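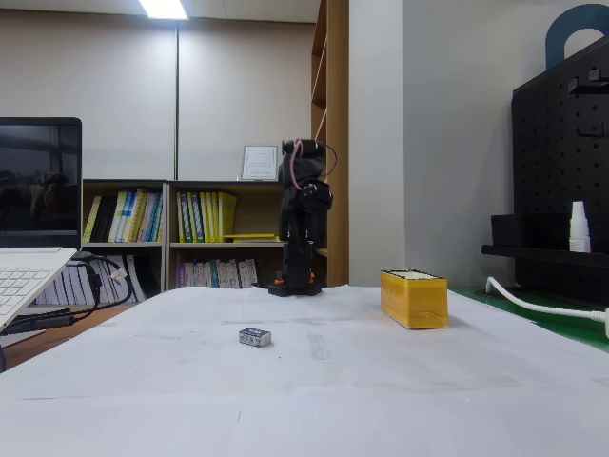

Is the Shemweta library service on track to open the new branch catalogue by the end of the grant period?

Most of it is. The catalogue itself is running at both branches, the local history records are a little over half entered, and the only part likely to run past the grant period is the map collection at Vorkum.

Progress report to the funder
Shemweta District Library Service
Second report, 27 January 2025

1. What this report covers

The grant pays for one shared catalogue across the Vorkum and Jemavham branches, the entry of older material that was only ever on cards, and staff training. The first report dealt mainly with choosing the software and cleaning up borrower records. The present one covers work since then and sets out what is left.

Headings follow the order of the funding agreement. Where an item has not moved since the first report we have left it out.

2. The shared catalogue

Both branches now lend and return items through Stako. Jemavham changed over first because it is the smaller collection and has shorter opening hours. Vorkum followed once the barcode problem described in the first report had been sorted out with the supplier.

The changeover at Vorkum meant closing the lending desk for 2 days. We had told the public to expect one. The second day was needed because loans made the previous week had been saved under the old branch code and did not show against borrowers' accounts. Staff fixed these by hand. No fines were charged on anything due back during that time, and we extended all current loans by a fortnight.

Borrowers can search both collections from home and place holds on items at either branch. Holds travel between branches in the council van, which already makes the trip for other departments, so there is no extra freight cost. The van does not run in school holidays. In January holds built up at Jemavham and several people rang to ask where their books were. We are talking to the council about a holiday run.

Duplicate records are still a nuisance. The two old catalogues described the same book differently, most often in series titles and in the way authors' initials were written. We have merged 1443 pairs so far. Large print and children's picture books are the worst affected and will be done next.

3. Local history cards

The card drawers at Vorkum hold 3709 cards covering family papers, parish booklets, show programs, school magazines and newspaper cuttings. Entry of these is ahead of the family papers being checked against the shelves, and we expected that, as entry can be done at the desk in quiet hours while shelf checking cannot.

The cards were typed or handwritten over many decades and the subject headings changed more than once. We decided early on to copy the original heading into a notes field and add a current heading beside it. This takes longer per card. It has already been useful, as older residents tend to ask for things under the old district names.

Shelf checking has turned up 605 items with no card at all. Nearly all are pamphlets and stapled booklets that were put in boxes to be dealt with later. They were not in the original scope. We propose to give each one a short record – title, date if there is one, box number – and leave fuller description for another time. This can be done within the existing hours and we ask the funder to note the change.

A small number of cards describe material that could not be found. These are marked as missing in the catalogue and hidden from public search. We will go through the back room at Jemavham before treating any of them as lost, as material was sent there when the Vorkum roof was repaired.

4. Maps

This is the part that is behind. The parish and survey maps are stored rolled, and the older ones should not be opened without being left to relax flat first. The work room has one table long enough for the job and it is also used for book covering and the children's craft program. We have moved book covering to the afternoons, which has helped somewhat.

The map cabinet ordered under the grant arrived with two drawers that would not close. The supplier agreed to replace the runners and has now done so. Maps already listed have been moved in.

We expect the parish maps to be finished within the grant period. The survey maps will probably not be. We would like to discuss either a short extension with no added money, or leaving the survey maps to be completed from our own budget next financial year. Our preference is the extension.

5. Training

All desk staff at both branches have done the basic Stako session. Three have also done the cataloguing session and are now able to correct records without help. The supplier's training notes assume a much larger library, so we wrote our own, shorter set – six pages, kept beside each desk. They cover loans, returns, holds, new borrowers and what to do when the internet is down.

The internet at Jemavham drops out more than we would like. Stako has an offline mode and staff know how to use it, but holds cannot be placed while it is running. A new connection has been requested through the council.

6. Public response

Comments on the catalogue have been mostly good. People like being able to see when something is due back. The main complaints are that the search page is hard to read on a phone and that the password rules are too strict. The supplier has made the text larger. The password rules are set by the council and we cannot change them.

Local history enquiries have gone up, mainly by email and mainly from people who live outside the district. We have put a note on the website giving a reply time of ten working days, which we are meeting.

7. Budget

Spending is within the approved amounts. Software and training are fully spent. Casual wages are slightly under because one position was empty for five weeks. We propose to use the balance on extra hours for shelf checking. Archive boxes and folders cost more than quoted and the difference has been met from our stationery budget.

8. Work still to be done

Merging of the remaining duplicates, large print first
Remaining local history cards and short records for the uncarded pamphlets
Search of the back room at Jemavham
Parish maps, then survey maps if the extension is agreed
Second cataloguing session for two staff who missed the first

The final report will include the full statement of spending and a printed copy of the desk notes.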